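MEDIA RELEASE
29 Aug 2018

Brillari to open soft serve counter at Flarkelcombe

Frozen dessert maker Brillari will open its first takeaway counter in Flarkelcombe next month, in the former shoe repair shop at 73 Jeris Street. The counter will sell soft serve, sundaes and a new blended dessert called the Todorova, which the company has been testing with customers at its factory door through August.

The Todorova is vanilla soft serve blended to order with sour cherries and crushed honey biscuit. It comes in a small cup or a large cup and is eaten with a long spoon. A version with dark chocolate pieces in place of the cherries will be on the menu from the first day, and a mango version will follow in summer.

Brillari founder Costel Radulović said the recipe changed several times before it was ready to sell.

"The first ones were too thick to get through with a spoon and the biscuit went to dust," Mr Radulović said. "We now put the biscuit in last and run the blender for only a few seconds. You still get a bit of crunch at the bottom of the cup, where I like it."

The company handed out 3000 sample cups at its factory door and asked people to fill in a short card. It received 542 cards back. The most common request was for a less sweet base, and the sugar in the soft serve mix has been cut as a result. The second most common was for a smaller size, which led to the small cup.

Menu and prices

The opening menu has been kept short. Small Todorova, $5.50. Large Todorova, $7.50. Plain soft serve in a cone or cup, $3. Hot fudge sundae, $6. Caramel and peanut sundae, $6. Banana split, $9. Extra topping, 80 cents.

Coffee, tea and bottled water will also be sold. There will be no hot food at this stage.

All soft serve is made with milk from farms in the district. The honey biscuit is baked at the Brillari factory and contains wheat and egg. Peanuts are used at the counter and the company cannot promise that any item is free of nuts. Customers with allergies are asked to speak to staff before ordering. A dairy-free lemon sorbet is planned but is not yet on the menu.

The shop

The Jeris Street shop had been empty for two years. Work on it began in autumn and has included new drains, a cool room and a serving window that opens to the footpath. There will be a bench outside and a few seats indoors. Entry is level with the street, and the low end of the counter has been built for customers using wheelchairs.

Store manager Tshepo Ntuli has worked for Brillari since it sold tubs from a market stall. He has hired nine casual staff, most of them from Flarkelcombe, and is looking for two more who can work evenings.

"People drive past on the way home and they want something quick," Mr Ntuli said. "If there are six in the line at the window, I want the last one served inside ten minutes. We have been practising with staff families and we are getting close to that."

Mr Ntuli said the counter would offer a loyalty card. The tenth small cup or cone is free, and cards from the market stall days will still be honoured if customers have kept them. 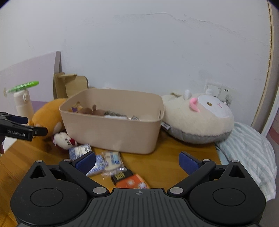 Opening hours

The counter will trade from 11 am to 9 pm every day, with closing time moved to 10 pm during the summer school holidays. It will be shut on Christmas Day and Good Friday. The serving window may close early in bad weather, in which case customers can order inside.

Parking is available behind the shop, with entry from the laneway. The street spaces in front have a 15-minute limit.

Opening offer

The first 73 customers on opening day will receive a small Todorova at no charge, one per person. The opening date will be posted on the shop door and on the Brillari website once the final council inspection is done.

About Brillari

Brillari makes ice cream, soft serve mix and sorbet for cafes and grocers. It is family owned and produces 3000 litres a week at its factory outside Flarkelcombe. Tubs are sold at the factory door on weekday afternoons, and this will continue after the new counter opens.

Media contact

Costel Radulović, Brillari. Interviews and tastings can be arranged through the factory office during business hours.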